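Welcome, and thank you for taking the time to find out who we are. We're the Steritz group, a small research team with a long-standing soft spot for household objects, and our home is the top floor of the old seed merchant's in Ultimcombe (up the outside stairs, and do hold the rail if it has been raining).

## How we began

The group was started by Cinzia Guerra and Nicanor Urquijo, who had shared an office for years and spent most of it arguing, in the friendliest way, over how a robot ought to learn to pick things up. Cinzia had come from computer graphics and felt sure that most of the practice could be done in simulation. Nicanor had spent his working life with real arms and real breakages, and he wasn't sure of that at all. In the end they agreed to find out together, and the two halves of that argument are still the two halves of our work today.

There are more of us now, of course, and the argument has spread to new people, but you will still find the pair of them at the big whiteboard most Friday afternoons with a pot of tea going cold between them.

## What we do

Our main method is called Davon. Put simply, it's a way of teaching a robot to choose where to take hold of an object that isn't lying the way you'd hope. A mug standing upright is quite an easy thing to grasp, and plenty of good work has been done on it by other people. Tip that same mug on its side and everything changes: the handle may point up, or sideways, or be underneath altogether, and a grip that would have been perfectly sensible a moment ago now just pushes the mug across the table.

Davon begins in simulation. We build a simple tabletop, put an object down in an awkward position, and let the robot try a grasp from wherever its gripper happens to be. Then we change the position a little and let it try again, and again, and so on for a great many tries, usually overnight when the computers have nothing better to do.

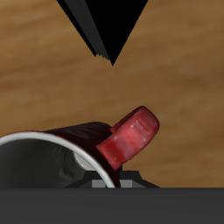
What makes the method a little different is what we do with the tries that go wrong. Most of them do go wrong to begin with, and for a long while we threw those away. It was Nicanor who suggested keeping them and sorting them by how they failed: a slip, a miss, a knock, or a grip that held but twisted. Davon learns from all 4 sorts, and it uses them to judge a grasp before the fingers ever close.

## What we've found so far

Our latest round of tests used 56 different objects in simulation, with 213 starting positions between them. Teaching with the sorted failures left us with far fewer knocks than teaching with the successes alone, and we were delighted by that. Slips improved too, though less than we'd hoped, and thin handles are still a nuisance. We've since moved three of the objects over to the real arm in our workshop, which we call Rondonuwu, and we'll write up how it gets on when we have enough to say.

## Come and see us

We love having visitors! Schools, students, other researchers and curious neighbours are all very welcome, and we hold an open afternoon every May with demonstrations and rather a lot of cake. If you'd like to come at another time, just write to Cinzia through the contact page and she'll find a day that suits. Parking is behind the building, and the kettle is on the first landing.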